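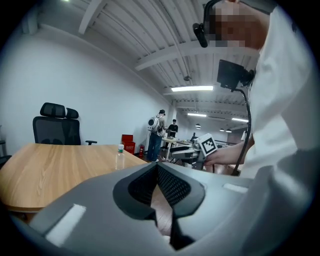
Lirnier – questions about the live LP reissue

Print this page | E-mail this page

Getting a lot of the same emails so putting the answers in one place. Will add to it when there's time.

What exactly is being reissued?

The Drikell live album, the double one with the long organ piece taking up most of side three. First time on vinyl since the original pressing. Same running order, same sleeve, new cut from the master tapes.

Is it the full concert?

No. The original wasn't either. Two numbers were left off for length and one of those tapes is too damaged to use. The other one, "Stunance", is on the bonus seven inch. Sounds a bit rough in the first minute, then settles down.

How many copies?

600 in total. 500 on black, 100 on clear. No plans for more of the clear. The black might get a second run if the first one goes, no promises.

Can I choose which colour I get?

Yes, there are separate listings. Please check your basket before you pay – we can't swap them afterwards, the clear ones are all spoken for very quickly.

Has it been remixed?

No. Remastered only. The mix is the one made at the time, crowd noise and all. A few people have asked us to bring the bass up. We tried it, it made the drums sound like cardboard, so we left it alone.

What about the fade at the end of side two?

Still there. The side break comes in the middle of the encore and the band wanted it kept as it was. The download has the encore in one peice with no fade.

Is there a download code?

In the sleeve, on a small card. Works once. If yours doesn't, email with your order number and we'll send another. WAV or MP3, your choice.

Will there be a CD?

Not this time. The old CD turns up second hand fairly often and isn't dear. Be aware it was taken from a copy tape and runs slightly fast.

Who wrote the sleeve notes?

The original notes are reprinted on the inner bag. There's also a new insert, 2 sheets, with the tour dates and the story of the string section, who were hired for the whole tour and sent home after nine nights. The Murthy Hall date is listed in it wrongly, sorry, spotted it after printing. Should be September, not October.

Which night was recorded?

Mostly Murthy Hall. The opening number and the drum feature come from the night before, different town. You can hear the room change if you listen on headphones.

When will my order go out?

Black copies are going out now, in the order they came in. Clear ones are still at the plant. You'll get an email when yours is posted. Please don't write to ask before then, it only slows down the packing.

Do you post abroad?

Yes, most places. Any import charges are yours to pay. Tracked only, we've lost too many the other way.

Mine arrived with a bent corner

Send us a photo of the corner and one of the box. We have a few spare sleeves and will post one out while they last. Warped or skipping records we replace, no need to return the bad one untill we ask.

Are you doing the studio albums as well?

Would like to. The rights are with somebody else and talks are slow. Nothing to announce. The mailing list will hear first.

Can shops order?

Yes, black only, box of 25. Use the trade address below.

Last updated: 2021-01-16

Contact | Trade enquiries | © Lirnier Records, all rights reserved | Back to top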